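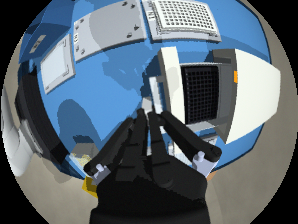
About Sollen

Sollen helps regular people get a word in when the city is deciding things. Bus routes, truck traffic, asthma rates, who gets trees and who gets a transfer station. We started in June over a laundromat, 14 neighbors and a folding table. Still have the table.

Who we are

Small staff, lots of members. 223 dues-paying households right now, renters mostly. Our director is Svitlana Ostapchuk, who came up thru tenant organizing and still answers the main phone line before 9 am.

What we do

Training. Free evening sessions on how a bill moves, how to read a budget line, how to testify in two minutes without freezing up.

Rides and childcare on hearing days. Ask early please, the van fills up.
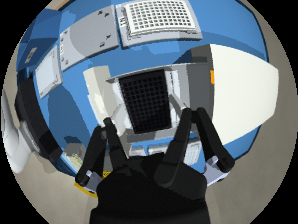
What we're working on

The Fjeld Street depot. Diesel buses idling next to a school, all winter. We collected 685 signatures and delivered them by hand. The transit board has promised an air study, no start date yet. We keep asking.

Also the Claltico lot, vacant for years. Members want a park and a cooling center there, the 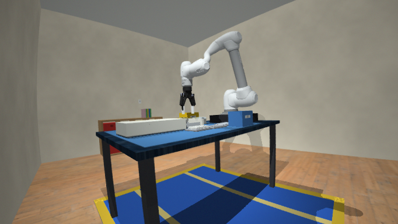
owner wants storage units. Zoning comments are open, forms are at our front desk in English and Spanish.

How we're paid for

Dues, small gifts, one grant from the Dridance Fund. No money from developers. Nobody on staff endorses candidates on work time.

Get involved

Come to a members meeting, 6:30 pm, upstairs, ring twice. Food is provided. Dues are sliding scale and you dont have to pay to speak.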